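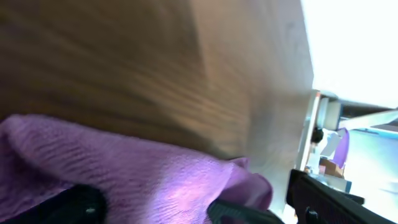
A reader of the first edition objected that a chapter on gathering examples ought to come before the chapters on models, and that students who reach it late have already learned to treat a data set as something that arrives in a folder. The objection was fair. In the present edition the material has been moved forward, and the chapters on policy learning now refer back to it.

# Chapter 4. Gathering Demonstrations

## 4.1 The example as a unit of work

A learning system for manipulation is trained on recorded examples of a task being carried out. Each example, called a *demonstration* in this book, consists of one or more streams of camera images, the positions of the arm and gripper at each moment, and the commands that were sent to them. A demonstration has a beginning and an end, and someone must decide where both of them fall. Much of this chapter concerns decisions of that kind, which are made by people at the workbench long before any training run is started.

The running case is the Dolgate towel set, a collection of 291 demonstrations in which a gripper takes hold of a towel and moves it to a marked area of a work surface. The set was recorded by 14 operators and is small by current standards. Its size makes it useful for teaching, as a student can view the whole of it in the course of a term and form an opinion about each demonstration. The exercises at the end of the chapter assume that this has been done.

## 4.2 What the wrist camera records

A camera mounted at the wrist travels with the gripper. Its view is close, and it changes whenever the arm moves. In the opening picture, black gripper parts occupy the bottom of the view, a purple towel lies across the lower left, and its right end is gathered into a peak where the fabric appears to be squeezed by the hand. The wood grain behind the cloth is sharp in some places and smeared in others. The upper right is so bright that almost no detail survives there.

A single image of this type supports only limited conclusions. It suggests that cloth is between the parts of the gripper. It does not establish how firmly the cloth is held, how the towel came to be bunched, or whether the task was later completed. Students should form the habit of separating what an image contains from what they know about the task. An annotator who labels a grasp as successful on the strength of one image has added an assumption to the record, and the learning system will have no means of telling it from an observation.

Two properties of the wrist view deserve attention at this stage.

**Partial views.** The hand hides part of the very contact that matters most. Where the task depends on the state of a folded edge, a second camera at a fixed position should be considered.

**Uneven light.** Strong light near the border of the view can remove detail from part of the image. It may be left in the data if the system will be used under similar light. It should be noted in the session log in either case.

## 4.3 The session log

Every recording session should have a written log, kept by the person operating the equipment and completed before the next session begins. The form used for the Dolgate set was adapted from one issued by Warkent and has the following entries:

- session number and operator code
- object used, with its color and its condition at the start
- camera mounting and any change made to it
- starting position of the arm
- demonstrations recorded, and demonstrations discarded, with the reason for each discard

The last entry is the one most often left blank. In the first release of the set, 2 sessions had no record of discards at all, and it was never settled whether the operators had kept everything or had simply failed to write down what they removed. Both sessions were retained and flagged. The Fluvby software used in the laboratory exercises will not close a session until the entry has been filled in.

## 4.4 Variation between operators

Operators differ in where they take hold of a towel, how quickly they approach it, and how long they pause before lifting. Some of this variation is helpful to a learning system and some of it is harmful. A set in which every operator pinches the same corner teaches a narrow skill. A set in which operators hesitate at unrelated moments may teach hesitation.

The written instructions given to operators are the main means of control.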